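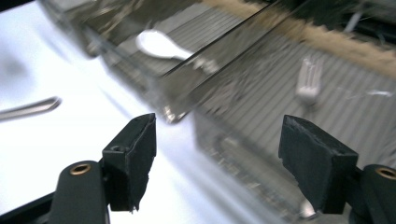
Können Roboter inzwischen Besteck sortieren und abräumen?

Hallo zusammen, ich betreibe eine kleine Kantine mit Catering und ersticke nach jeder Veranstaltung in Kleinkram: Plastikgabeln, Löffel, durchsichtige Schalen, dazwischen Metallbesteck, das keinesfalls in den Müll darf. Jetzt war ein Vertreter von Brellalari da und wollte mir einen Greifarm mit zwei Fingern aufschwatzen. Der soll das alles "selbstständig" erledigen, Miete ab 1.518 Euro im Monat. Im Werbefilm klappte es wunderbar, nur lag da jedes Teil einzeln auf einem schwarzen Tuch. Hat jemand so etwas im echten Betrieb? Ich glaube das erst, wenn ich es sehe.
Eingestellt von kantine_nord, Dezember 2025

spuelkueche77
Lass es. Wir hatten letztes Jahr ein Gerät von Jallar zur Probe. Metallbesteck auf dunkler Unterlage: ging. Klare Schalen: Katastrophe. Durchsichtiger Kunststoff ist für Kameras immer noch schwierig, weil man hindurchsieht und die Wände spiegeln. Liegt dann noch ein weißer Löffel in oder hinter so einer Schale, greift das Ding gern mal daneben oder drückt die Schale platt. Weiße Teile auf glänzend weißer Fläche sind auch kein Spaß, und flache Gabeln auf Rillenmatten muss man erst einmal von oben zu fassen kriegen.
Von 100 Teilen hatten wir am Ende 16 in der falschen Kiste, darunter gute Messer. Nachsortieren musste also doch ein Mensch, und der wäre allein schneller gewesen. Das Gerät ging nach zwei Wochen zurück.

werkstattkater
Ganz so schwarz sehe ich es nicht. Bei uns in der Fertigung läuft seit dem Sommer eine Anlage von Correa, die legt immer dieselben Teile in immer dieselbe Form. Das macht sie ordentlich. Mit Essensresten und wechselndem Geschirr hat das aber nichts zu tun, da würde ich keinen Cent drauf wetten.
Mein Rat: Verlange einen Probetag bei dir in der Küche, mit deinem Licht und deinem Durcheinander - kein vorbereiteter Tisch. Misch absichtlich Metall und Plastik und kipp alles übereinander. Will der Anbieter das nicht, weißt du Bescheid. Und lass dir schriftlich geben, wer verlorenes Besteck bezahlt.

grallarstead_fan
Kauf halt Magneten fürs Metallbesteck, kostet fast nichts. Geht aber nicht bei jedem Edelstahl, vorher testen.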